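Subject: Re: [fiction-ya] Chapter order in the Dulesa reprint
From: Lorna Urquhart

> The new paperback of Sakalauskas moves the Bosov chapters to the
> front. Is that an error at the printer, or did the author approve it?
> My old copy opens with the trial at Cidel.

It was approved. The note on the copyright page says the order follows the author's typescript. The first edition put the trial first at the editor's request, and the date headings were removed to cover the change.

Differences I have found so far, with the old edition on my left and the new one on my right:

1. Part 2 now starts at chapter 11. The text of that chapter is the same except for the first line, which names the month (March).
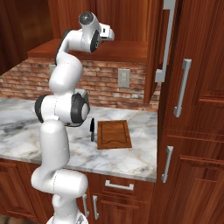 2. The curfew scene is longer. The old text ends when the sirens stop. The new one follows the sisters to the river gate and adds 30 lines of dialogue, mostly about the ration books.

3. The map is gone. Readers new to the series will have trouble with the district names before page 200.

I have not compared the epilogue. If anyone has the library hardcover, please check whether the letter from the warden is signed. In both of my copies it is not, but chapter 2 refers to a signature.

Lorna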